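## 3. Planning and budgeting the bench cell

This section applies to sites ordering a Limalska bench arm for pick-and-place work. Complete it before raising a purchase order. Commissioning is covered in Section 4.

1. Confirm the bench. Allow one arm per bench, with a level top and clear space on both sides of the work sheet.
2. Select the end effector. The standard two-finger gripper suits small rigid parts. Specify the Uveo wide fingers separately if parts exceed 32 mm.
3. Price the arm, controller and power supply as a single line. The current list price is $3,265, excluding freight.
4. Add $384 for the spares kit (fingers, wiring harness, fasteners).
5. Budget for consumables under operating costs. Plain white paper and household bowls are adequate as work surface and receptacle.

**Note:** Quotes from Kalniņš are valid until the end of June. Freight is quoted separately to each site.

A minimum trial layout needs one part, one sheet and one receptacle within the reach of the arm. Purchase fixtures only after the trial layout has been accepted.
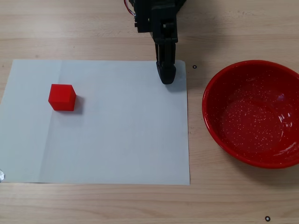
Does the spares kit need to be ordered with the arm?

It can be ordered later under the same account, but freight is then charged a second time.

6. Record the centre of the work area and the receptacle position on the site plan. Small adhesive markers on the benchtop are acceptable.
7. Send the plan and the costed list to Kyrylo Sydorenko for review. Allow two weeks.
8. On approval, enter the Flergate project code on the order.

**Caution:** Do not order a second arm for a shared bench. Overlapping work envelopes require a separate risk assessment, which is not included in the price.

**Caution:** Leave slack in the wrist wiring when specifying cable lengths. Harnesses cut to a customer's length cannot be returned.

Section owner: Priit Liepiņa. Revised Oct 31, 2022.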